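About Us

Hi, and thanks for clicking on the page most people skip! I'm Aminu Ekwueme, and I started Pendier with my friend Musa Anozie in the back half of an old print shop in Hurnthorpe. We record examples of ordinary household jobs, done with a robot arm under a person's control, and we hand those recordings over to teams who are training robots to do the same jobs by themselves. That's the whole business. My mother still tells people I repair computers, and I've stopped correcting her.

How we got going

Musa and I met on a night course in machine learning, where we were both the oldest in the room. He'd spent years running a commercial laundry, I'd been a bench technician, and we kept getting into the same conversation at the bus stop afterward. Everybody on the course wanted to talk about models. We wanted to know where the examples came from, who made them, and why so many of them showed a robot picking up a block and putting it in a bowl. There's nothing wrong with blocks and bowls, but I don't own a lot of blocks.

So we bought a secondhand arm, Musa talked the landlord down on the rent, and we spent a long winter learning how hard it is to pick up a sock. Our first paying project was called Imhof. It was all drawers: open the drawer, put a thing in, close the drawer. I dreamed about drawers. We delivered it two weeks late and the client came back anyway, which I still think was very decent of them.

What we do all day

Each recording (we say "episode") is one go at one job. An operator sits beside the arm and guides it by hand controls, and the computer saves the camera video along with where every joint was and how far open the fingers were at each moment. Then we put the things back in a new arrangement and go again. Different cloth, different spot, a different starting pose for the arm. If every episode looks the same, the model learns one afternoon in our shop and falls over the minute it meets somebody's real laundry room.

We keep the fumbles, too. When an operator misses a grab and then goes back in and gets it, that's gold, and we label it as a recovery so the client can decide how to use it. What we throw out is anything where the sensors dropped or the video slipped out of step with the arm. We also write a plain sentence for each episode saying what was done, and a second person reads it while watching the playback. It's slow and I wouldn't want to skip it.
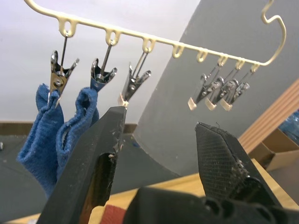 Ninance is the project I get most excited about, and it's all about hanging things up. Small cloths, clips, hooks, the stuff that's easy for you and me and awful for a machine. Cloth never sits the same way twice, and a spring clip needs to be squeezed, held and let go at the right moment, all while it swings around on its bit of wire. There are two blue terry cloths on the hanger and they couldn't be more different to work with — one hangs folded up like a tube, the other is pinched by a rolled edge and droops down behind it. A model has to cope with both. The clips that hold nothing matter just as much to us, dangling a little crooked with their rubber-tipped jaws, and so do the loops with no clip on them at all, because the model has to learn which spot is worth reaching for. And the gripper finger comes up so close to the middle clip that a tiny slip would knock it. Musa says this is the only project where his laundry years have been any use, and he reminds me of that most mornings.

The Ninance set has 3,978 episodes in it so far. We do 33 in a session and then the operator gets a proper break, away from the bench, with tea if they want it. I used to push for longer sessions and I was wrong. Tired hands make sloppy examples, and a robot will copy sloppy very faithfully.

The people

There are 13 of us now, which feels like a crowd in this building. Most of our operators had never touched a robot before they came here. We've got a former hairdresser, a couple of people who used to sew for a living, and one retired school bus driver with the steadiest hands I've ever seen. We train everyone on the job and pay by the hour. We don't pay by the episode and we never have. I want people to slow down for a tricky grab, and I don't want them doing math about rent while they do it.

Musa looks after the floor, the schedule and the props (he has very strong feelings about towels). I look after the software, the clients and the coffee machine, which breaks more than the arms do.

A few things we're picky about

We don't record in anyone's home unless they've asked us to and signed off on it, and we'll delete it if they change their minds. We tell clients what's thin in a set before they buy it. If we've only done a job on one kind of table, we say so. Every set goes out with a short write-up of what's in there, what we left out and where we think a model will struggle. I write those myself, and they do ramble a bit.

What's next

More cloth! We'd like to get into shirts and pillowcases, and Musa wants to try fitted sheets, which I think is madness, but I've said yes to a trial batch of around 700 episodes. We're also setting up a second bench so that two operators can work on the same job and we can compare how they go about it. People have such different habits. Some of our folks go for the clip first and bring the cloth to it, and some do it the other way around, and I'd love to have plenty of both.

Come and see us

If you're in Hurnthorpe, drop by. We like visitors, and we'll let you have a go at the controls if there's a free arm. Ring the bell twice, the first one never seems to work. If you're a research team looking for household examples, or you have a fiddly job you'd like recorded, send us a note through the contact page and either Musa or I will write back. We're usually hiring operators as well, and you don't need a technical background, just patience and a liking for getting small things right.

— Aminu

Page last updated December 24, 2022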